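Clollavari Teaching Lab
Bench Skills, Handout 4: Tip Racks, Lids and the Bench Cloth
Revised December 25, 2024

Read before the practical. Bring your lab notebook and a pen that does not smear. The exercise takes 46 minutes, including cleanup, and there is no written report.

1. Why the bench gets a cloth

A pipette tip rack is light, and on a slotted or ribbed metal surface it slides and rattles. Tips that fall into a slot are hard to get out. A cloth gives the rack some grip and keeps dropped tips where you can see them. It also makes the end of the session faster, as small litter can be gathered up in one go.

The cloth does not make the bench sterile. Treat anything that touches it as used.

We use plain fabric from the Cirnero supply shelf. Pale colors are preferred. Stains and blotches that stay after washing are fine for this exercise. Holes are not.
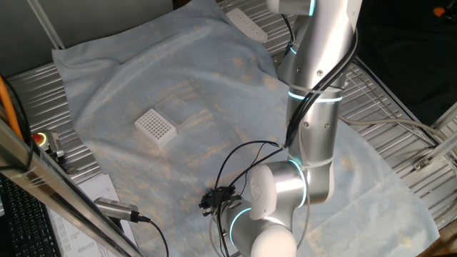 Spread the cloth before you bring anything else to the bench. Let it hang a little over the side if it is large. Keep the overhang away from your lap and your sleeves. A cloth that gets pulled takes the rack with it.

2. The rack and its lid

The racks for this course are white plastic with a grid of round holes. Use the row letters and column numbers in your notebook even if your rack has none printed on it. The corner nearest your left hand is A1.

Take the lid off straight up with both hands. Put it down flat, behind the rack or to one side, where your arm will not cross it. Do not stack it under the rack. If you are practicing with an empty rack, handle the lid the same way.

Take tips from one end and work along the row. Skipping around makes it hard to tell how many you have used. The lab went through more than 3000 tips in August, and a fair share of those were thrown out full because the rack had been left open overnight.

3. Wrinkles

Small wrinkles do no harm. A ridge under the rack is a different matter, as the rack tilts and the tips no longer stand straight. Press the cloth flat with your palm where the rack will go, then set the rack down and push lightly on each corner. If it rocks, lift it and smooth the cloth again.
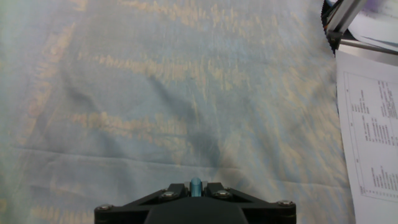

Vũ: I would go further and fold the cloth in half under the rack. One layer creeps on the metal when you press a tip on hard, and two layers creep less. The cost is that you have half as much covered bench.

Either way is accepted in the practical. Write down which one you used.

4. What stays off the cloth

Papers, bottles and equipment go beside the cloth. Leave a clear strip between the cloth and anything stacked next to it. Cables should not run under the fabric, where they make a ridge of their own.
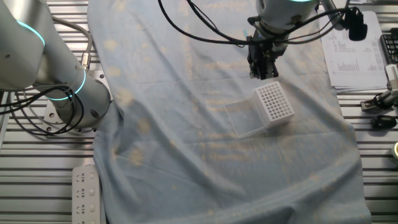 Pens count as equipment. So do phones.

5. Cleanup

Put the lid back on the rack first. Check that it sits level on all sides before you lift.
Return the rack to room 91.
Pick up any tips by hand, wearing gloves, and put them in the tip waste.
Fold the cloth inward from the edges and carry it to the bin marked Cirenby. Do not shake it out.
Wipe the metal, including the slots.

Replacement cloths are in cabinet 930. Sign the sheet on the door when you take one.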